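The owner of the Oradus laundry service would like it known that she does not fold for fun. She folded 923 pieces last November, she says, and enjoyed two of them.

"One was a linen tablecloth. The other I won't discuss."

We met in the back of her shop in Brustusside, where the radio is tuned between two stations and has been left there as a compromise. She started out in a hotel laundry in Troltov, on sheets, and after six years was promoted to better sheets. Now she picks up from private homes, and she has opinions about what she finds in them.

The chief one concerns tables. People believe they need one. "They clear off the dining table, they wipe it, they wait for it to dry, and by then it's dinner. Use the bed. It's the biggest flat thing you own and it's already in the room where the clothes live."

She allows that beds have their faults. A soft comforter swallows socks. A slatted or tiled summer mat is better – firm underneath, and a shirt slides on it when you turn it over. Pillows go up to the far end and stay there. If you sit on the bed while you work, she says, you will be finished when you are 60.

Black clothes she leaves for last. I asked whether this was a matter of technique.

"It's a matter of mood. You can't find the seams, you can't tell the front from the back, and every bit of lint in the county shows up to watch."

Her method for them is to hold the piece up by two corners, let it hang, and look for the label before making any decisions. Most bad folding, in her view, comes from deciding too early. She once refolded 102 black aprons for Bundgaard, the restaurant down the street, after a new hire did the whole batch inside out. The restaurant hadn't noticed. She still brings it up.

I wondered if she was as strict in her own home. She looked at the radio for a while.

"There's a chair," she said. "I put things on the chair."

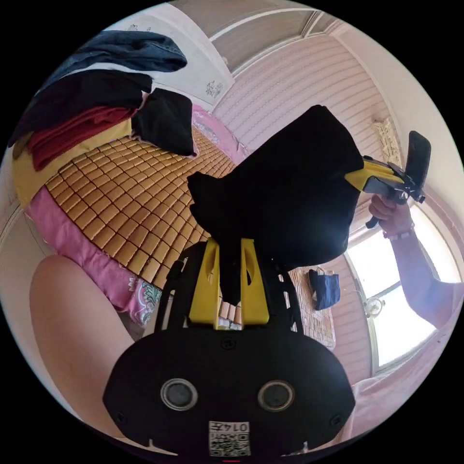

The chair, she went on, is a perfectly good system as long as you keep it to one chair. She knows a household with three, and she charges them extra.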